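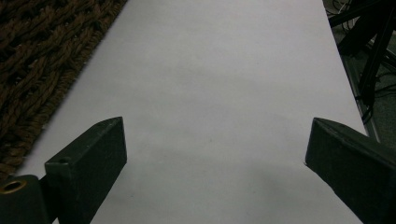 手持夹爪示教数据采集操作规范编制项目
中期进展报告

报送:项目资助方技术管理处
编制:Wanditz 规范编制组
技术负责人:Solveig Magnusson
报告日期:2025年1月15日

一、报告范围

本报告说明《手持夹爪示教数据采集操作规范》(以下简称《规范》)的编制进展、试行情况、条款变更及下一阶段安排。上一期报告已经说明的立项背景和经费分配不再重复。经费执行情况另见财务附表。

《规范》适用于由操作员手持夹爪工具、在桌面或地面工位上完成的示教采集,不适用于遥操作机械臂采集,也不适用于佩戴式设备采集。后两类在 Wanditz 内部由 Zemis 工作包负责,两份文件共用术语表,其余条款各自独立。

二、总体进度

《规范》正文分为七章:术语、工位布置、工具检查、采集流程、数据命名与登记、质量判定、安全。截至本报告日期,术语、工位布置、工具检查三章已定稿;采集流程和质量判定两章处于第2稿评审;数据命名与登记一章已完成初稿,尚未评审;安全一章只有提纲。

安全一章滞后于原计划。原计划由 Humov 提供现有的实验室安全条款作为底稿,收到后发现其条款针对固定式机械臂围栏区域编写,与手持工具的使用条件差别较大,能够直接引用的只有用电和线缆部分。该章改为重新编写,人力从质量判定一章调出,质量判定一章的评审因此顺延。

三、工位布置条款

3.1 工作面

定稿条款要求工作面为单一颜色、哑光、无图案,铺设平整,四周固定。可使用纸张或板材。条款未限定颜色,推荐白色或浅灰色。工作面应完整覆盖物体摆放区,并在各方向留出余量,使夹爪张开至最大开度时,两指之间的可见区域仍落在工作面以内。

评审中有意见要求规定工作面的反射率上限。编制组未采纳。多数采集点没有测量条件,写入后无法检查。现条款改为目视检查:在正常采集照明下,从工具相机画面中观察,工作面上不得出现边界清晰的高光斑。柔和的阴影过渡不作为不合格项。

3.2 折痕、污点与更换

纸质工作面允许有浅折痕,折痕不得穿过物体摆放区,也不得翘起。出现破损、明显污渍或胶痕时应更换。轻微斑点可保留,但须在当班登记表的“工作面状态”栏注明。更换工作面后,应重新采集一段空场参考片段,旧参考片段不得继续用于新批次。

3.3 周边物品

工作面以外的区域分为相邻区和背景区。相邻区指与工作面边缘直接接触的区域,背景区指相机可见的其余部分。相邻区内允许有地毯、编织垫等固定铺设物,不得在同一批次内移动或更换。有纤维脱落的织物应与工作面边缘保持间隔,或在交界处压边。

背景区内允许有支架和线缆,但位置应在批次开始前固定。线缆应收拢,不得进入工作面,不得跨越操作员的站位和行走路径。支架支脚不得与工作面边缘接触,以免移动支架时带动工作面。

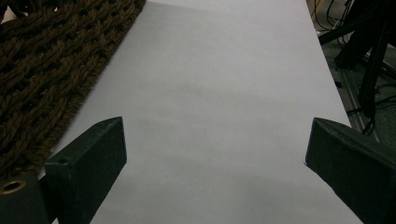

图1 空场状态下的工作面与双指,夹爪张开,未夹持物体

3.4 空场参考片段

每批次开始前和结束后各采集一段空场参考片段。片段内工作面上不放置物体,夹爪张开,手和衣物不进入画面。工具应在常用工作高度缓慢平移,覆盖工作面的近端、中部和远端,并包含两侧边界。参考片段用于三项工作:核对照明变化,核对背景物品是否移动,以及核对夹指在画面中的位置。

参考片段不计入有效示教数量,但须按同样规则命名和登记。缺少参考片段的批次不得提交质量判定。

四、工具检查条款

4.1 夹指

每班开始前检查左右夹指的安装方向、紧固状态和指尖磨损。指尖允许有不影响接触面的轻微磕痕。接触面出现缺口或裂纹时应停止使用。左右夹指应成对更换,不得单侧更换后直接投入采集。更换夹指后须重新执行开度标定。

4.2 安装座与紧固孔

安装座上的孔位、衬圈和螺钉应无松动。检查方法为手持安装座,对夹指施加轻微侧向力,观察有无可见位移。条款不规定具体力值,由各采集点在培训中统一手法。评审组对此有保留意见,认为不同人员施力差异较大。编制组计划在试行结束后,根据登记表中的松动记录决定是否增加量具要求。

4.3 画面中的夹指位置

左右夹指应同时出现在画面下部,从两侧伸入,指尖可见。夹指后部可以超出画面。两侧夹指在画面中的视觉大小不要求完全一致,但同一工具在同一批次内的位置应保持稳定。与上一次参考片段对比有肉眼可辨的偏移时,应检查相机固定件,必要时重新标定。

五、试行情况

试行使用数据管理系统 Vi 登记。计划试行量为300段示教片段,分配给2个采集点。每个采集点先按旧的内部做法完成一部分,再按《规范》第2稿完成其余部分,用于比较退回原因。

试行中共退回40段。退回原因以缺少或错配参考片段为主,其次为批次中途移动背景物品而未登记,再次为命名错误。因夹指松动退回的片段数量较少,集中在同一把工具上,该工具已停用送检。

由于两种做法先后进行,操作员在后一阶段已更为熟练,编制组不以退回数量的变化作为《规范》有效的依据。目前只使用退回原因的分类来修改条款。若资助方需要可比较的结果,须另行安排交叉顺序的试行,相关人力未列入现有预算。

操作员反馈主要涉及登记负担。第2稿要求每段片段单独填写工作面状态和背景状态,反馈认为重复填写过多。第3稿拟改为按批次填写,仅在状态发生变化时补记,并要求补记内容包含变化前后的片段编号。

另有反馈指出,“照明稳定”一词缺乏判据。较暗的照明条件下,白色工作面在画面中呈灰色,操作员无法确定是否合格。第3稿拟明确:不规定工作面在画面中的绝对亮度,只要求批次首尾参考片段之间无明显变化,并关闭相机自动曝光。自动曝光无法关闭的设备应在登记表中注明型号和设置。

六、条款变更记录

第3.1条:删除反射率要求的待定项,改为目视检查。
第3.2条:增加更换工作面后重新采集参考片段的要求。
第3.3条:将原“背景整洁”改为相邻区、背景区两级规定。
第3.4条:参考片段由每批次一段改为首尾各一段。
第4.1条:增加夹指成对更换的要求。
第4.3条:新增。
第5章采集流程:夹爪闭合前停顿的要求移入附录,作为推荐做法。
第6章命名与登记:批次编号增加采集点代码,旧编号不追溯修改。

七、与其他文件的协调

与 Zemis 工作包的术语表已合并。尚有一处未达成一致:Zemis 将“片段”定义为从工具上电到断电的连续记录,《规范》将其定义为一次完整示教动作。双方暂时分别使用“记录”和“片段”,由技术负责人在第3稿发布前确定最终用词。

Humov 提出将工位布置一章单独成册,供其现场人员使用。编制组同意提供摘录本,但摘录本不单独编号,版本随正文更新。

八、风险与未决事项

安全一章进度不足,可能影响整体发布。编制组的处理方式为先发布前六章的试行版,安全一章以临时通知形式同步执行。此方式需资助方书面同意。

各采集点使用的工作面材料不同,纸张和板材在边缘固定方式上差异较大。现条款对固定方式只作结果要求,不规定具体材料。若后续出现工作面在采集中移位的记录,将补充固定方法附录。

Vi 目前不能自动检查首尾参考片段是否齐全,由登记人员人工核对。该功能已提交开发需求,尚未排期。

九、下一阶段安排

完成采集流程和质量判定两章的第2稿评审,汇总意见后形成第3稿。完成数据命名与登记一章的首次评审。安全一章形成可供评审的初稿,内容至少包括用电、线缆布置、地面工位的跪姿与久蹲作业时限,以及工具跌落后的处置。

4月提交前六章试行版及条款说明。附件包括工位布置检查表、工具检查表、批次登记表和退回原因代码表。

十、提请资助方确认的事项

1. 是否同意前六章先行发布试行版。
2. 是否需要安排交叉顺序的对比试行;如需要,请明确追加人力的列支科目。
3. 第4.2条是否应在本项目周期内增加量具要求,或留待修订版处理。

以上事项请以书面形式回复技术负责人 Solveig Magnusson。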